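Fiction / Short Reads

The Last Case from Adavmont

The auction house in Tumemthorpe had printed the catalogue already, so the bottle could not be withdrawn. Lot 33, a plum brandy from Adavmont, one of 200 bottles, with the wax still whole.

My grandfather had bought it in June, in the year he left Torkau. He paid with a winter coat. All his life he said that he would open it when there was a good reason, and then he found every reason too small. My wedding was too small. His own birthday was too small also.

"We expect a serious interest," said the woman at the desk. She wore thin gloves and she did not look at me, only at the label. 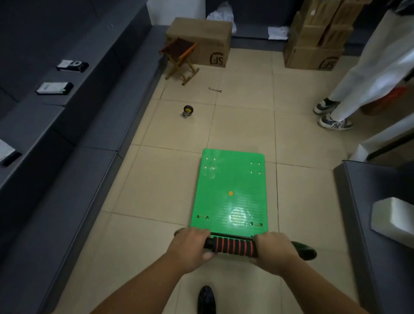 The trolley for the lots was bright green.

I asked her if anybody would drink it. She thought about this politely.

"The buyer of the last one keeps it in a safe," she said.

I sat in the third row. A man from the firm of Chou raised his card at each step, without hurry, as if he was greeting a neighbour. The price went higher than my flat. People turned on their chairs to see who was selling, and I also turned, so that they would look behind me.

Afterwards there was a paper to sign. I held the pen and I remembered the kitchen in the evening, the bottle on the top shelf, and my grandfather, who lifted it down, wiped the dust with his sleeve and put it back.

I signed. On the way to the station I went into a shop and bought a small plum brandy for a few coins. I drank it from the cap on the platform. It was rough and too sweet, and I had a second one.

More short reads
The Cellar Key
A Glass for the Notary
Two Winters in Torkau
What the Cooper Heard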